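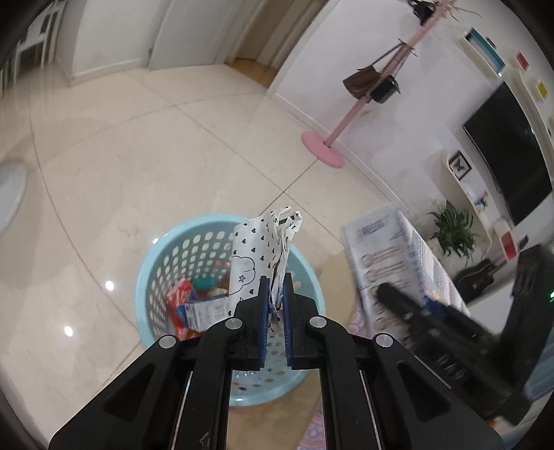 에비코(Evico) 원형 빨래바구니, 여섯 달 쓰고 남기는 후기

하늘색 플라스틱 바구니 하나로 이렇게 길게 쓸 일인가 싶지만 저는 이 바구니를 정말 좋아합니다. 이사 오고 나서 산 물건 중에 매일 손이 가는 걸 꼽으라면 첫 번째예요.

제가 산 건 에비코의 둥근 바구니이고 색은 하늘색입니다. 사진보다 진하게 올까 봐 걱정했는데 받아 보니 딱 연한 하늘색이라 크림색 타일 바닥에 놓았을 때 참 시원해 보여요. 우리 집 거실은 흰 벽에 흰 TV장이고, 색이라고는 분홍색 옷걸이랑 선반 포인트 정도인데 거기에 하늘색이 하나 들어오니까 오히려 잘 어울리더라고요. 빨래바구니를 거실에 내놓고 쓰게 될 줄은 몰랐습니다.

전에는 더노모(Durnomo)의 천 바구니를 2년 썼습니다. 접어서 보관할 수 있는 건 좋았지만 빨래를 조금만 넣으면 입구가 안으로 접혀서 한 손으로 벌리고 한 손으로 넣어야 했어요. 젖은 수건을 하룻밤 넣어 두면 바닥에서 냄새가 올라왔고요. 이건 입구가 늘 동그랗게 벌어져 있으니 지나가면서 툭 던져 넣으면 끝! 별것 아닌데 이 차이가 정말 큽니다.

통풍 얘기도 해야겠네요. 옆면에 타원형 구멍이 줄줄이 뚫려 있습니다. 덕분에 운동복을 넣어 둬도 천 바구니 때처럼 눅눅한 느낌이 덜해요. 물론 젖은 걸 며칠씩 두면 어떤 바구니라도 소용없으니 그건 감안하셔야 합니다. 그리고 구멍 사이로 안이 비쳐 보이니까 속옷이 신경 쓰이는 분은 작은 세탁망에 따로 담으세요. 저는 그렇게 하고 있어요.

처음에는 빨래만 담으려고 샀는데 지금은 거의 만능 바구니입니다. 저녁에 거실을 한 바퀴 돌면서 바닥에 굴러다니는 걸 죄다 주워 담아요. 과자 봉지, 약 상자, 장난감, 별무늬 하트무늬 찍힌 아이 천까지 일단 전부 바구니로 들어갑니다. 그러고 나서 들고 다니며 제자리에 돌려놓으면 되는데 이게 방마다 왔다 갔다 하는 것보다 훨씬 빨라요. (못 돌려놓고 그대로 다음 날이 되는 날도 많습니다. 그래도 바닥은 깨끗하니까요.)

얇은 면 천처럼 가벼운 건 구겨서 넣어도 자리를 별로 안 차지하고, 제 겨울 니트도 두어 벌은 거뜬합니다. 다만 네 식구 이불 빨래까지 기대하면 안 돼요. 이불은 한 채만 넣어도 위로 산처럼 올라와서 앞이 안 보입니다.

청소는 욕실에서 샤워기로 쓱 뿌리고 뒤집어 두면 됩니다. 구멍 가장자리에 먼지가 조금씩 끼는데 저는 안 쓰는 칫솔로 한 번씩 문질러요. 2월에 한 번 제대로 닦고 나니 새것처럼 됐습니다.

아쉬운 점도 적어 둘게요.

뚜껑이 없습니다. 따로 팔지도 않는 것 같아요. 손님이 오면 위에 수건 한 장 덮어 두는데 뚜껑이 있었으면 별 다섯 개를 바로 줬을 거예요.

둥글어서 구석에 딱 붙지 않습니다. 벽이랑 바구니 사이에 세모난 틈이 생기고 양말이 꼭 거기로 떨어져요. 세탁실이 좁은 집이면 각진 제품이 나을 수 있습니다. 졸리(Joly)에서 나온 사각형도 마지막까지 고민했는데 손으로 들었을 때 모서리가 허벅지에 닿는 게 싫어서 둥근 걸로 골랐고 후회는 없어요.

타일 위에서 잘 미끄러집니다. 저는 발로 밀고 다닐 수 있어서 오히려 좋은데, 어린아이가 붙잡고 서려고 하면 밀리니까 조심하세요. 러그 위에 두면 괜찮습니다.

구입은 셀로블리(Celovley)에서 했고 주문하고 이틀 만에 왔어요. 제가 살 때 후기가 1,042개나 있어서 읽다가 지쳤는데, 크기가 생각보다 작다는 말이 꽤 많더라고요. 저한테는 딱 좋았지만 사기 전에 집에서 놓을 자리를 한번 보고 주문하시길 권합니다.

점수는 다섯 개 만점에 네 개 반. 하나 더 사서 아이 방에 두려고 장바구니에 담아 놨는데 색을 또 하늘색으로 할지 다른 색으로 할지 아직 고민 중입니다. 다른 색 쓰시는 분 계시면 실물 색감이 어떤지 댓글로 좀 알려 주세요!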